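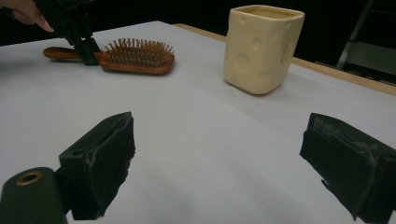
La brosse en bois, la tasse-fromage, et mille euros de matériel autour.

Mai, 22 h 40

J'ai rouvert le tableau des dépenses en me promettant de n'y passer que dix minutes. C'était il y a deux heures, et j'ai maintenant trois onglets, dont un qui s'appelle « définitif » et un autre « définitif bis ».

Reprenons. Pour une paire de pinces à main, Sidutside demande 1 516 euros, livraison non comprise, formation « offerte » (une vidéo de douze minutes, je l'ai regardée, le monsieur y ouvre un carton). Fallov propose la même chose à 850, ou ce qui ressemble à la même chose sur une fiche technique traduite par quelqu'un de pressé. Mon budget est de 1 000 euros. Il était de 1 000 euros en janvier aussi, quand je trouvais cela généreux.

L'écart entre les deux devis, c'est surtout les doigts. Ceux de Sidutside se changent à l'unité. Chez Fallov on rachète le jeu complet, et j'ai vu ce que devient le revêtement noir à l'usage : ça s'éraille, ça s'effrange sur les bords, ça blanchit par plaques. Il faut donc compter un poste « usure », que j'avais oublié dans la première version, et dans la deuxième aussi.

J'ai passé l'après-midi à faire la liste des objets. Tout le monde veut commencer par des choses impressionnantes, des tournevis, des bouteilles. Moi je défends la brosse à cheveux. Un manche verni, bien lisse, une tête plus large que le manche, et ces picots à boule qui partent chacun dans leur direction : pour une pince, c'est un petit examen de passage. La tasse en forme de bloc de gruyère, je la défends moins bien. Elle a coûté plus cher que la brosse et je l'ai rangée dans « consommables », ce qui est optimiste ou pessimiste selon qu'on pense à la dépense ou à la céramique.

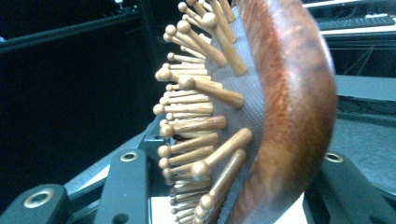 La prise par la tête me plaît davantage que la prise par le manche, et c'est elle qui me coûte de l'argent. Il faut une ouverture suffisante pour passer le dos en bois et les picots d'un seul coup, et l'ouverture, chez Fallov, est en option. J'ai relu la ligne trois fois : « écartement étendu, nous consulter ». J'ai consulté. On m'a répondu 300 euros. Nous voilà donc à 1 150, avec des pinces économiques.

Reste Mulcahy, qui fait de la location au trimestre. Sur le papier c'est raisonnable, puis on arrive à la caution, et l'on comprend de quoi vit Mulcahy. J'ai quand même gardé le devis. Il fait joli dans le dossier, il donne l'impression que j'ai comparé.

Pour Plerkent, je dois rendre le plan d'équipement avant la fin du mois, avec une colonne « justification » de deux lignes maximum par achat. J'ai essayé pour la tasse. « Surface émaillée, reliefs en creux, bord évasé. » Cela se tient. Pour la brosse j'ai débordé sur cinq lignes et il a fallu couper le passage sur les picots, que j'aimais bien.

Le drap blanc sur la table, je ne le déclare pas. Il vient de mon armoire.

Décision provisoire : Fallov, avec l'écartement, et je rogne les 150 euros sur les étagères – qui étaient déjà rognées. Demain matin, rappeler pour savoir si les vis sont comprises. La dernière fois elles ne l'étaient pas.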